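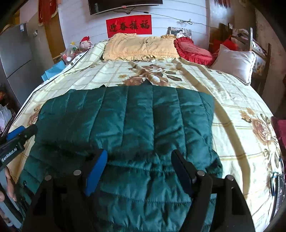
Dark teal quilted jacket laid out on the bed.

Putting Away Puffer Jackets: Your Questions, Answered With Some Doubt

Updated August 26, 2023

Readers of the Clerncombe household pages send us the same jacket questions every May, when the heavy coats come off the hooks, and again at the end of summer when they want them back. We have tried most of the advice going around. A good deal of it doesn't hold up.

Do I really need to wash it before storing it?

Usually, yes. This is one piece of standard advice we can't find much wrong with. Collars and cuffs pick up skin oil even when they look clean, and old stains are harder to shift. If you wore the jacket twice and it smells of nothing, wipe the collar and leave it at that.

Are vacuum bags safe?

The sellers say so. We are less sure. We kept two jackets in Hattori bags from one May until the cold came back, and one of them never got its loft back along the shoulders. The other was fine. Two jackets prove very little, but we went back to cotton sacks. If you are desperate for room, use the bag for a few weeks and let some air stay in it.

What is the best surface for folding?

A made bed. You can spread the whole jacket out, sleeves included, and there's no need for the "folding board" that Sisteseo sells. We borrowed one. It was made for shirts, and a padded jacket slid right off it. A patterned bedspread is handy for a dark jacket because you can see where the edges are. Check for crumbs and pet hair first.

How do I fold one without it springing open?

Zip it all the way up and lay it face down. Fold the sleeves straight across the back, one over the other. Press from the hem toward the collar with flat hands so the air leaves through the neck, then fold in thirds. It will still spring open a little. Anyone who shows you a puffer that stays flat has a rubber band on it somewhere.

Does it matter which way the quilting runs?

We've read that you must always fold along the stitch lines. On a jacket with long horizontal channels that is easy enough, and the fold does sit better. On one stitched both ways, into boxes or short sections, you will hit a line whatever you do. Don't lose sleep over it.

Should I roll it instead?

Rolling works for travel. In a drawer the roll loosens within a day or so and takes up more space than a fold would – at least it did in ours.

Can't I just hang it up?

If you have the closet space, do. Use a wide hanger. The warning that filling will "sink to the hem" gets repeated a lot, but stitched channels are there to stop exactly that. A torn inner seam is another matter, so feel along the lining.

My bed is already covered in pillows and cushions. Do I have to clear it?

No. Push them up to the headboard and work on the lower half.

What about cedar blocks and lavender?

They smell nice. Moths are after wool and other animal fibers, so a clean synthetic jacket is not much of a meal to begin with. The Astcombe sachets we tried had lost their scent by the time the box was opened, and the packet had promised a full season.

How do I get the puff back afterward?

Shake it hard, then hang it overnight. If it is still flat in the morning and the care label allows it, tumble it on low with a couple of clean tennis balls. It makes a terrible racket. Check every half hour, and stop if you feel any part of the shell getting hot.

Is a storage spray worth buying?

We haven't found one that did anything we could see or feel. If you have, write and tell us what you used, what the jacket was made of and how long it was put away.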